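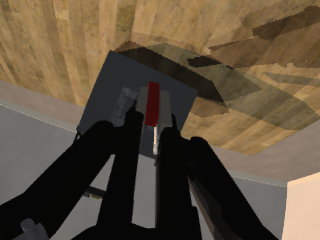

Birnetano Bench – simulated arm kit for school robotics clubs

Supplied by Voslow. Page notes by Na-rae Yeom, club equipment.

The Birnetano is a software bench: one table, one white arm, a two-finger gripper and a set of small tasks for students to program against. The catalogue calls it "competition ready". I'd call it a decent practice tool with an optimistic brochure.

Licence: 45 seats, one year, starts in April
Price: $219 per club
Tasks included: 4
Runs on: most school laptops, slowly on the older ones

What the students get to do

The block exercise is the easy one, and most Year 9 teams will have a grip sorted in an afternoon. The dial exercise is harder. The arm has to come in beside a dark grey box with a small round dial on the front, and the approach angle matters far more than the worksheet lets on. Shadows are drawn in, so anyone using the camera feed for colour or edge detection will have to deal with them.

Voslow claims a program that passes 50 runs in simulation will transfer to real hardware. I haven't seen evidence for that, and I'd want to before a team relied on it. Friction looks generous to me – judge for yourself in the trial.

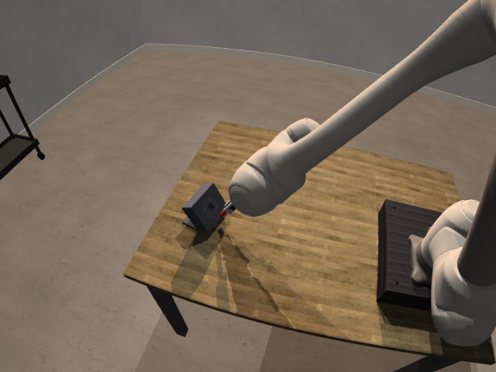 Before you order

The Huvmont add-on, which covers scoring and team log-ins, is sold separately. Clubs entering the Lâm Cup will need it; everyone else can skip it and keep score on a whiteboard. Refunds are offered on unused seats only, so ask for the trial licence first.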